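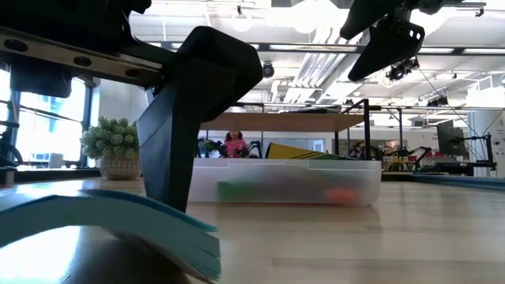
I have wanted to see inside the Tresley training rooms ever since they took over the old seed merchant's on the Vundley road, so when the open day came round on 25th September I put my good shoes on and went early. I am a stationery person, I should say at the start. I spent most of my working life ordering paper and folders for a school office, and I cannot pass a pile of nice paper without wanting to straighten it. You can imagine, then, how pleased I was with the table of paper things, which had a stack of teal sheets at the front with the edges all curling up and fanning out, and a low frosted storage bin in the middle of the pale wooden top. I do like a frosted bin. You get just enough colour through the sides, a bit of green at one end and a bit of orange at the other, to remind you where you put something, and the muddle stays decently hidden. A yellow and green one, a folder or perhaps a board, was standing up behind it, taller than the rim, and I'm afraid that is how all my own bins end up too.

The building itself has been done very nicely. They have kept the wide front doors and the old loading step (mind it, it is deeper than it looks), and there is a board in the entrance with the history of the place, including the year when they sent out 1368 sacks of seed potatoes before December. I read the whole board while I was waiting for my coat ticket, which was number 198, and I was still holding it when I got home.

We went round in little groups and nobody hurried us, which I appreciated. I had a long talk with a lady in my group who used to work for Skov, the paper people over at Didotholm, and she told me that curling usually comes from a dry room, and that she always turns a stack over and puts a heavy book on it overnight. I have been doing it with a tea tray all these years – not nearly heavy enough, apparently! She also thinks folders should be stored lying down. We did not agree about that, but we had a very pleasant time not agreeing.

Tea was in the back hall, 4 pounds with a slice of something, and I had the ginger cake. It was a little dry at the corners but the tea was hot and properly strong. The bus home goes from the far side of the road, by the chapel, and if you miss one it is a long wait with no bench, so do take a timetable.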